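Body corporate wants 70 dollars for a replacement key fob, is that normal?

I rent a unit in the Prakgate building and lost my fob somewhere between the tram and home in October. The managing agent (Rathnayake) has told me a replacement is 70 dollars and will take up to 2 weeks. My lease says I have to return "all keys and access devices" but has nothing in it on what a lost one costs. The fob opens the front door and the car park. I still have my ordinary unit key.

I rang a locksmith near work and he said he could copy a fob while I waited, but he'd need a working one to copy from. My neighbour has offered hers. Can I just do that? And does my landlord have to be told, or is it only between me and the agent?

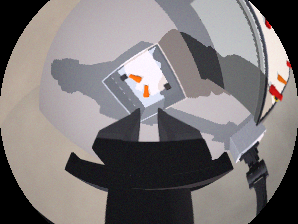 Mwanaisha Wanyama

Adding a bit more after reading the first reply. The agent hasn't sent anything in writing, it was all over the phone. I'm on a fixed term lease with 6 months left to run. The fob has the number 3841 stamped on the back, which I only know from the condition report.

kukska_tenant

Don't copy your neighbour's. A copy usually shows up in the system as her fob, so if she moves out and they cancel it, yours stops working too. If there's ever an argument over who came in the car park gate, it has her name on it. Some buildings also have a by-law against it.

On the cost, if you lost it then you generally pay for it, but it should be what it costs them to replace. Email the agent and ask for the invoice or the body corporate's fee schedule. Ours was a bit less than yours, but our building is older and the fobs only do the front door.

Also tell them the number off the condition report. They should be cancelling the lost one anyway, and with the number they can find it in the list without ringing around.
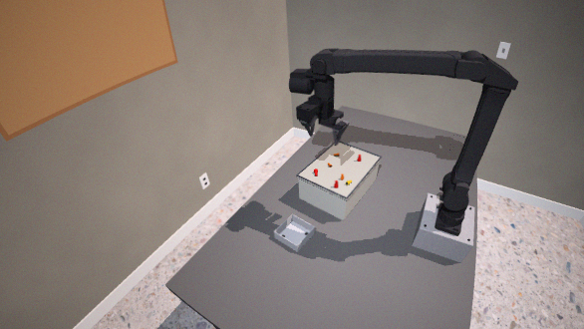

Page last changed: October, 4.15 pm

Pete_R

Just pay it. I argued over a garage remote once and it took longer than it was worth.

Check your bag lining first though. Found mine in there after I'd paid.

old_brick_flats

I'd go along with the first answer, with a couple of things to add.

Your agreement is with the landlord, and the agent acts for them, so telling the agent in writing is normally enough. You don't have to contact the landlord separately unless your lease says so. Keep it short: the date you noticed it was gone, the number on it, and that you'd like it cancelled and replaced. Ask for a receipt when you pay, and keep it with your condition report. When you move out, that's what shows the new fob is the one you were meant to hand back.

Two weeks is slow but I've waited that long. Ask if they have a loan fob in the meantime. Ours did, with a deposit, and it wasn't mentioned until I asked. If they say no, ask how you're supposed to get into the car park, as you're presumably paying for the space in your rent.

The rules differ from state to state, so ring your local tenants' advice line if they won't show you where the figure comes from.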